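Equipment Review: Pirzada Wrist Camera Bracket and Finger Set, as Installed on the Dish Handling Cell

Prepared by the Automation Laboratory, Stostska Technical Institute

Scope

This review covers the Pirzada bracket and finger set after one term of use on the laboratory's tabletop cell. The cell is used for sorting plates, small baskets and trays into a rack. It consists of one arm, a parallel gripper, a wrist camera and a white table placed in the corner of the room. Control software is Skillness, under the institute's teaching license. The set replaced the Lornix fingers that had been supplied with the gripper. It was purchased at the regular price, and the laboratory has no other relationship with the manufacturer.

Contents of the package

The set contains two black fingers, a camera bracket, mounting screws, a hex key and a printed alignment card. The instructions run to four pages and are clear on assembly, but they say very little about cleaning. The screws are supplied without thread locker. The laboratory applied its own at the second service and recommends doing so at the first.

Installation

Fitting the fingers took one technician less than an hour. The bracket required more attention. It has a slotted base that allows the camera to be tilted before tightening, and the slot has no markings. Two attempts were needed before both fingertips were in view with enough table between them to judge an approach. The laboratory has since scribed a line on the base so that the tilt can be restored after the camera is removed.

Calibration was done with the alignment card taped to the tabletop. The procedure calls for 104 poses, which the software steps through without supervision. The card lies flat only if it is taped at all four corners. Staff should check this before leaving the cell, as a lifted corner spoils the result and the procedure must be started again.

Performance in use

Round plates with a raised rim are handled well. The fingers open wide enough for the dishes used here, and the flat inner faces close evenly. Woven pieces are more difficult. A weave gives slightly under pressure, and the grip force suitable for a hard plate is too high for a soft tray. Separate force settings are now stored for the two classes of object.

Nested and leaning pieces remain the weak point of the cell as a whole. When one tray rests on another, the lower piece may show only a narrow edge to the camera, and the approach has to be planned from the upper piece. The bracket helps in this respect. Its low mounting position gives a slanting view in which a raised edge can be distinguished from one resting on the table. The older Lornix mount looked almost straight down and did not offer this.

A clear rack is hard to place accurately by camera, particularly against a white table. Users are advised to fix the rack position with stops and to treat the camera as a secondary check.

Maintenance

The laboratory logged 928 cycles in September without replacing a part. The following schedule has been adopted:

Daily: wipe the fingers with a dry cloth and inspect the tips.
Every 192 cycles: check the finger screws and the bracket base.
Every 500 cycles: remove the fingers, clean the mounting faces and repeat calibration.

The black finish marks easily. Scuffing is mainly a matter of appearance, but a rough edge at the tip can catch a woven rim and should be smoothed or the finger replaced. Fingers are sold only in pairs, an unwelcome expense when a single one is worn.

The camera cable should be inspected whenever the bracket is loosened. The supplied clip holds it too close to the wrist joint, and the laboratory moved it further up the arm with a reusable tie.

Assessment

The set is recommended for teaching cells and light handling work. Its strengths are the rigid bracket and the useful viewing angle. The unmarked slot, the cable clip and the sale of fingers in pairs count against it. Laboratories that handle only flat, hard objects will see little advantage over the standard Lornix fingers and may prefer to keep them. The institute will continue with the Pirzada set on this cell and has ordered one spare pair of fingers.

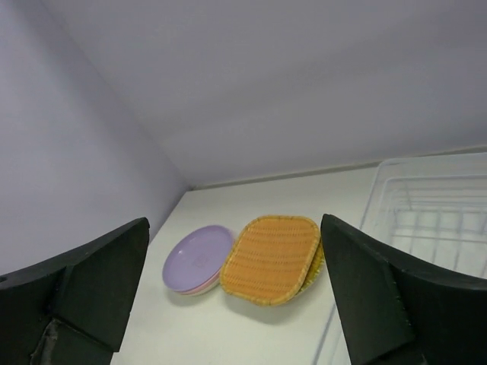 Wrist camera view of the cell: plate, woven pieces and clear rack, with the gripper fingers open.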